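Can a Robot Do My Kitchen Chores Yet? (Plus a Few Tips While We Wait)
Posted Sunday, February 17, 2019

My sister keeps asking when I'm going to get a robot to do my dishes, and my answer is always the same: I've got two hands and a timer, and they're cheaper! But I do read everything I can find on the subject, and the arms are getting better. Put a bowl of mixed produce in front of one and ask it to sort, though, and you're still in for a long wait (bring a snack).

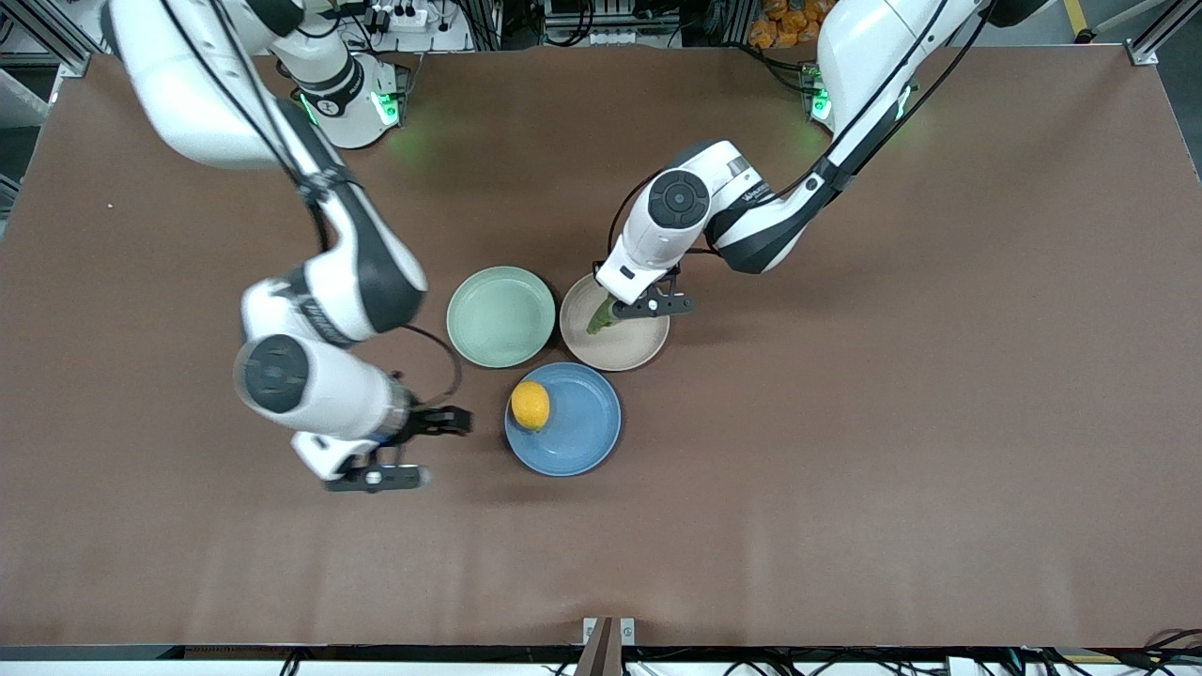 Sorting is the chore I'd hand over first. I come home from the market in Plidstead with one big bag and everything ends up in a heap on the counter. What fixed it for me was giving each kind of thing its own dish before I put anything away. Plates in different colors are great for this, like the green, beige and blue ones there, with the lemon on the blue and the long green veggie on the beige. I can tell a helper "lemons go on blue" and that's the whole lesson, and I imagine a machine likes a clear rule too.

Wiping down is another story. My old Floltel countertop gadget cost me 84 dollars and mostly pushed crumbs into the corner by the toaster. A damp cloth folded in four gives you eight clean sides, so use them all before you rinse.

Folding fitted sheets? I can't do that either, so no judgment. Roll them up and stuff them in the matching pillowcase.

Next up in June: getting burnt rice off a pot.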